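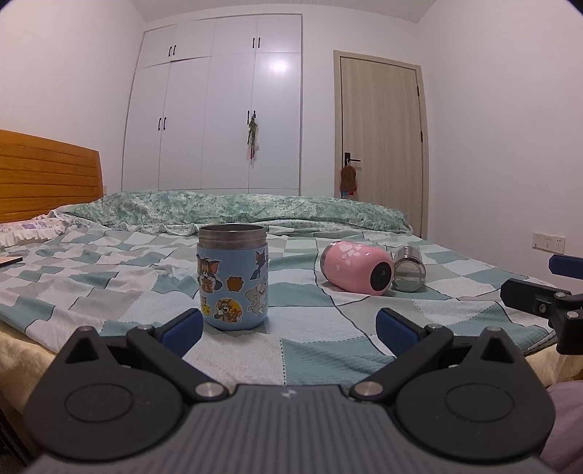 Stadix has told everyone using its hand-held grippers to stop and check the finger linkages, after a run of faults that left fingers jamming part-way through a grip or, in a couple of cases, letting go when they shouldn't have. The notice went out in October and it's already caused a fair bit of grumbling, mine included.

If you've not come across the story yet, the short version is this. The pivot pins that hold the finger arms together can work their way sideways over time. When one creeps out far enough it rubs on the arm next to it, the grip goes stiff, and you squeeze harder without noticing. Then one of two things happens. Either the fingers stick where they are, or the pin shifts again and they spring open. Stadix says it has had 104 reports so far, out of 1,561 tools sent out, and that nearly all of them were the sticking kind.

The springing-open kind is the one that's got people worried, and rightly so. Two people reported pinched fingers, both of them while trying to free a jammed arm with the tool still switched on. Neither was badly hurt, but the company has bumped the whole thing up from a "maintenance tip" (its words, back in the summer) to a proper safety notice. I do think it should have done that sooner. A tip is something you read when you've got a spare minute – a safety notice gets you out of your chair.

The jobs these tools get used for are about as homely as you can imagine. You're picking up a cup, a bottle or the lid of something, putting it down again, and doing that over and over so a robot can learn from your hand movements. Nothing is heavy and nothing is moving fast. That's probably part of the problem, if I'm being fair to everybody. It feels like playing, so you don't treat it like machinery, and you get into the habit of poking things back into place with your thumb. I've done it myself more times than I'd like to admit.

So what are you meant to do? Switch the tool off first, and wait until the little whirr has stopped. Open the fingers by hand and look at each pin from the side. Both ends should sit level with the arm. If one is sticking out, or you can wiggle it with a fingernail, the tool is out of use and goes back. Please don't tap it in with the handle of a screwdriver! Stadix is very firm on this, and says several of the worst cases had been "repaired" at home already. Glue is out as well.

The checks are to be done every 300 grips from now on, which sounds fine until you work out how quickly you get through that many. On a good morning I'd be stopping before my first cup of tea. The old advice was to have a look once a month, so it's quite a jump, and anyone being paid by the number of recordings they hand in is going to feel it.

There's also the question of what happens to recordings made with a dodgy tool. Givenetti, which takes in a lot of this home-made material, says it won't throw everything out, but it wants to know the number on your tool and when you last checked it. Anything where the fingers stuck or slipped should be marked and sent in separately. Etent is being stricter and has stopped taking new recordings from the affected batch altogether until the pins have been swapped. I've got sympathy with both. A robot that learns from a hand fighting a stiff hinge is going to pick up some very odd habits.

Replacement pins are being made by Daly, with a small clip on each end to stop them wandering. Stadix says the first lot will go to people who have sent their tools back, then to everyone else in the batch, and there's no charge for the part or the postage. It hasn't given a date beyond "as soon as we can", and when I rang the helpline at half past nine this morning the chap on the other end didn't have one either. He was very nice about it, mind you, and he did confirm that a tool which passes the check can carry on being used in the meantime.

One last bit, as it's buried near the bottom of the notice. If you work with a pair of grippers, you need to check both, even if only one is playing up. They were often packed together but didn't always come from the same batch, so the number on the left tells you nothing about the one on the right. The number is inside the battery cover, and you'll want a torch and your reading glasses to make it out.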